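New home rules for hand-held gripper work land Friday

Anyone recording household tasks with a hand-held gripper for Cluteo will be working under a new set of rules from Friday, after the company put out its first proper code of practice for in-home sessions.

The code runs to 65 clauses. Most of it is short. A lot of it is stuff the better crews were doing already, but it had never been written down in one spot, and people moving from one project to another kept getting told different things.

Sotiris Tsolakis, who led the drafting, said the old arrangement was "a pile of emails and a poster".

"You'd ask three people whether you could sit down while recording and get three answers. Now there's a clause. You can sit down."

The code covers paid and unpaid sessions in private homes. Warehouses and shop floors are out, they stay under the site rules they've already got. So are fixed arms on benches. Manik and Guvia, the two projects that do most of their recording in bedrooms and kitchens, have both signed on and will switch over the same day. Kokkinos, which does the review and labelling end, has agreed to send back anything that arrives without the new paperwork.

First chunk is consent. Every adult living at the address has to sign, whether or not they'll be home on the day. Used to be just the person doing the recording. Tenants in share houses were the sore point here, with housemates finding out after the fact that the lounge room had been used. Shared rooms now need a yes from everyone who uses them. A bedroom needs a yes from whoever sleeps in it, and that one can't be signed on someone's behalf.

A yes can be taken back. The code gives people until the footage goes to review to pull a session with no reason given, and after that they can still ask, but it's handled case by case. Tsolakis conceded that part was a compromise and said it would be the first thing looked at again.

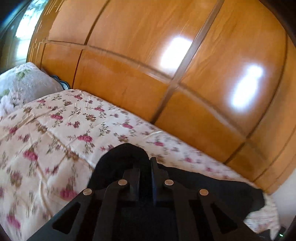
Second chunk is what gets recorded in the background. Mail, prescriptions, school notices, bank cards, anything with a name or address on it goes away before the start. Family photos get turned round or taken down. Computer screens off. Mirrors and shiny surfaces get a clause of their own, because a person's face can turn up in a cupboard door or an oven front without anyone noticing at the time. The operator has to do a slow sweep of the room first and play it back before starting on the task. If a face is readable in a reflection, shift the angle, draw the curtain or hang something over it.

Windows too. No recording into a neighbour's yard, and no street numbers.

Children don't appear at all. Not in the background, not their voices if it can be helped. If a kid walks in, stop, and the clip is deleted on the spot instead of being trimmed later. Pets are fine.

The fatigue rules will probably be the most noticed. Operators had been doing long runs with the gripper held out in front of them and sore wrists were common, going by the comments sent in on the draft. The code sets a break after every 2 tasks, longer if the task is a lifting one, and says outright that sitting is allowed for anything done at bed or table height. Swapping hands is allowed so long as it's noted in the log. No quotas per hour. A supervisor who sets one is in breach.

"We had good people quitting over their thumbs," Tsolakis said. "And tired hands give you rubbish recordings anyway, so I don't see who was winning."

Hygiene gets half a page. Gripper wiped down between homes and again between kitchen and bedroom or bathroom work, shoes off if the household asks. No gripper that's been used on raw food goes near bedding that day. Operators bring their own wipes and the project pays for them, which was apparently a fight.

Then there's the equipment check. Before each session the jaws get opened and closed through their full travel, the pivots looked over for play, and any loose pin means the tool is out of use untill it's been repaired and signed off. The lens gets cleaned. No home fixes with tape. Spare grippers have to be availible at each depot and an operator who turns up with a faulty one is still paid for the session.

Breakages: if something in the home gets damaged, the project pays up to $300 straight away on the operator's say-so, no receipts. Over that it goes through a claim. Householders can't be asked to wear the first part of the cost, which was the practice on at least one earlier project (not named in the code).

Not everyone's happy. Some of the written comments called the reflection rule unworkable in small rooms, where there might be nowhere to stand that isn't in front of a wardrobe or a window. The final text softened it a bit. A body shape or clothing in a reflection is okay, a recognisable face isn't. Others wanted the fatigue rules to go further, with a hard cap on the working day. That didn't get up. The code says sessions must be "reasonable in length" and leaves it there, and Tsolakis said he expected to hear about it.

There was also a push from reviewers to ban staged rooms. They'd been getting bedrooms cleared back to a bare mattress, which made the privacy checks easy but the recordings much less useful. The code doesn't ban it. It does say homes should be left as people live in them once the private items are away, so beds stay made up the usual way and clutter that isn't identifying can stay where it is.

Checks will be done by spot visit and by sampling at the review end. Kokkinos staff will flag faces, names and screens, and a flagged session goes back to the project with the clause number attached. First breach is a talk. Second one is retraining, paid. After that the operator or the supervisor, depending whose fault it was, comes off home work. Householders get a phone number and an email on the consent form and can complain straight to Cluteo without going through the project.

Sessions booked before Friday but not yet done have to be re-consented on the new form. The old form won't be accepted, even where it's already signed, so crews are being told to ring ahead and not just turn up. Recordings already in review aren't affected unless someone in the home asks.

Training is 2 hours, online, and counts as paid time. Operators can keep working while they wait for a spot as long as they've read the code and their supervisor has gone through the consent and privacy parts with them. Evening times have been added for people with day jobs.

The code will be reviewed in August. Comments can go in any time before then through the project offices, and Tsolakis said short ones were fine, even a line or two. A printed copy goes in each gripper case, with the equipment check on the back page so it can be read with the case open. Depots are getting theirs this week.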